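Chapter 4
Reading the Ground Before You Dig 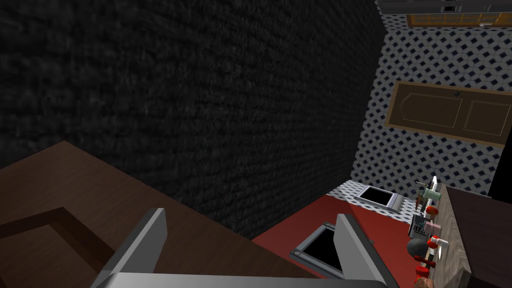

I spent my first winter in construction standing in a field outside Skiltinham, holding a clipboard, while a drill rig punched holes in the mud. It was January and I couldn't feel my feet. I had a fresh degree and a head full of beam formulas, and I could not for the life of me see why we were paying all that money to look at dirt when we could be building something!

By the end of that job I had changed my mind, and I've stayed changed. So before we get to footings (Chapter 5) and retaining walls (Chapters 6 and 7), I want to slow you down and spend one chapter on the stuff everything else sits on. If you skipped ahead to the footings, please come back. I'll wait.

4.1 What went wrong at Skiltinham

The building was a plain one, a single-story warehouse with a concrete slab and a steel frame. The owner had a set of drawings from a nearly identical warehouse in Delard and wanted us to use them again. Same building, same foundations, cheaper fee. You'll hear this argument a lot in your career and it always sounds reasonable when you first hear it.

Delard sits on a thick bed of gravel. You could park a freight train on it. Skiltinham, as we found when the rig reached the north end of the field, had an old stream channel running under one corner, filled up over the years with soft gray clay and bits of rotted wood. If we had poured the Delard slab there, three corners would have stayed put and the fourth would have gone down slowly for years, taking the loading dock with it.

Engineers call this differential settlement, and it's the first term I want you to learn in this chapter. Settlement just means the ground squashes a bit when you load it. All ground does. If the whole building goes down by the same small amount, you may have some trouble where the pipes come in, but the walls mostly don't care. Differential settlement means one part goes down more than another, and that's when doors start sticking and cracks open up in the brickwork, usually in a stair-step pattern along the mortar joints. Go and look at some old garden walls this week. You'll find one, I promise.

4.2 What we want to find out

A site investigation is a set of questions put to the ground. What is it made of, and how does that change as you go down? How strong is each layer? How much will it squash, and how fast? Where is the water? And has anybody been there before you, burying things?

That last one gets forgotten by students and hardly ever by contractors. On the Fajardo road job, which we'll use as our worked case later in the chapter, the trial pits turned up the brick floor of a laundry that wasn't on any map we had. It added weeks. We had looked at the maps, too, only not the old ones. These days I start with the oldest map I can get my hands on and work forward.

Water deserves a word here as well, although it gets its own section (4.6). A hole that is dry in late summer may have water standing in it by spring, so a single reading tells you about a single day. Wherever I can, I leave a standpipe in the ground and go back to it. One of mine was read on Mon 10 March and had water a good deal higher than the driller had written down the fall before, and we redesigned the basement on the strength of it.

4.3 A first feel for the numbers

I don't want to bury you in figures yet, but you do need a rough sense of scale. The pressure under a footing is the load divided by the area it sits on. Say a column brings down 300 kilonewtons and the footing under it covers three square meters. That gives you 100 kilonewtons on every square meter, or 100 kPa. (If kilopascals make you nervous, go back to the box at the end of Chapter 1.)

Is 100 kPa a lot? It depends on the ground! Dense gravel will hardly notice it. A soft clay like the one at Skiltinham may fail under it outright, and even if it doesn't fail it will keep squashing for a long time as the water works its way out. Sound rock may carry 1000 kPa or far more, and then your worry shifts to the concrete.

Please don't use my loose remarks to design anything. They're here so that when a computer hands you an answer, you can tell whether it has the right number of zeros. I once checked a report for a tank base at Skolerlow that gave the pressure as 1308 kPa. The tank was a small one on a wide base, and the number looked silly to me before I'd picked up a pencil. Somebody had typed the diameter into the box for the area. Easy to do, and I've done it myself.

4.4 How this chapter works

We'll begin with the desk study, the part you do indoors with maps and old reports. Then we go outside for trial pits and boreholes, and I'll show you how to write a log that another person can read. After that come the simple field tests, then water, then the laboratory. The Fajardo case runs through all of it, and you'll need the fold-out plan at the back of the book, so mark the page now.

Before you start on 4.5, do one small thing for me. Pick a building you know well, your home or your school, and write down what you think is under it, how deep you think that goes, and why you think so. Half a page will do. Don't look anything up yet. Keep the page, because the first exercise in the desk study section asks you to check it against the soil survey for your county.

4.5 The desk study

Start with the address. I know how that sounds, but I have driven to the wrong field.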